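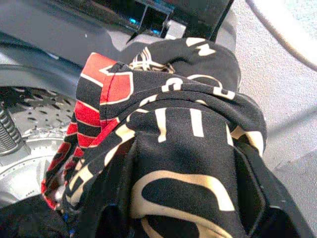 Reviews > Laundry > Washing Machines > Top Loaders

Top-Loading Washer with Tinted Glass Lid: Assessment for Shared Households
Turorville Residents' Bulletin, October 25, 2021

The review panel examined this washer for use in shared laundry rooms, with particular attention to loading, controls and the care of printed garments. The test loads consisted of everyday clothing, including black knit tops with large printed graphics. The panel purchased the machine at full price from Foley and has used it regularly since June.

Loading is straightforward. The opening accepts a bundled garment without difficulty, and a sleeve left hanging over the rim is easily tucked in. Members of differing heights reached the bottom of the drum, although the shortest found small items awkward to retrieve.

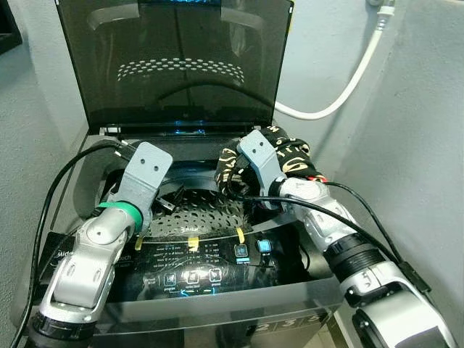 LID, DRUM AND CONTROLS

The smoked-glass lid tilts back and remains open without support. Its tint conceals fingerprints well – dust less so. The perforated stainless steel drum wiped clean with a damp cloth, and no snagging was found on knit fabrics after 100 washes.

The control panel is glossy black with small white lettering. Members who wear reading glasses considered the captions too small. The illuminated buttons are easy to locate in a dim room. Users should turn printed garments inside out and select a cold wash; two tops treated in this manner kept their graphics intact, with slight fading at the seams. 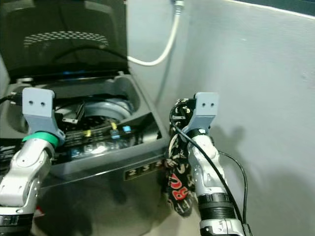 Thierry Gilbert would have marked the washer lower on noise. In his building the final spin carries through the floor, and he asked that the panel recommend a rubber mat for upper stories. The panel accepts the point and has amended its installation advice accordingly.

Overall rating: recommended, with reservations concerning the size of the panel lettering. Spin noise will be measured again when the mat has been fitted.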